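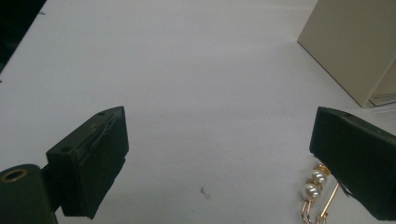

Tendetmont Sewing Room: the September gallery

We moved our sewing room to the back of the building in September, and many members asked to see how it looks now. The first thing we put in order was the cutting table, where every project begins. Its top is broad, white and smooth, a little grayish under the light, and I like it very much for dark wool, where each chalk line must be found again later. The table was bought from Ionescu, a small furniture shop near the station, and it cost us 335 with delivery. I find this a fair price for a table on which two people can cut at the same time from opposite sides.

Dragica Dimitrov made the plan of the room. She measured the walls three times and drew everything on squared paper, also the doors and the radiator. According to her plan the cutting table stands free, so it is possible to walk around it with the fabric in the hands. In the old room it stood against the wall, and for long curtains we had to turn the cloth again and again. This was slow work, and the edges were not always straight after it.

Cosmin Cozma took care of the electricity. There are now 7 sockets, and the irons have their own line, so the light does not go out when somebody is pressing and somebody else is sewing. The machines are the same Tasari machines as before. Two of them had service in the summer and they run more quietly.

Some small requests for everybody who uses the cutting table:

Please put a cutting mat under the rotary cutter, every time.
Chalk goes away with a soft cloth and a little water. Please do not use the kitchen sponge.
Pins go back in the tin before you leave.
Hot irons stay on the ironing board.

The fabric shelf is still not finished. We have 488 pieces on the list, most of them from the Romby donation, and Dragica is sorting them by fiber first and by color after. If you left a bag with your own fabric in the old room, please ask her for it before the end of the month. The room is open from 4 in the afternoon, and the key is at the front desk.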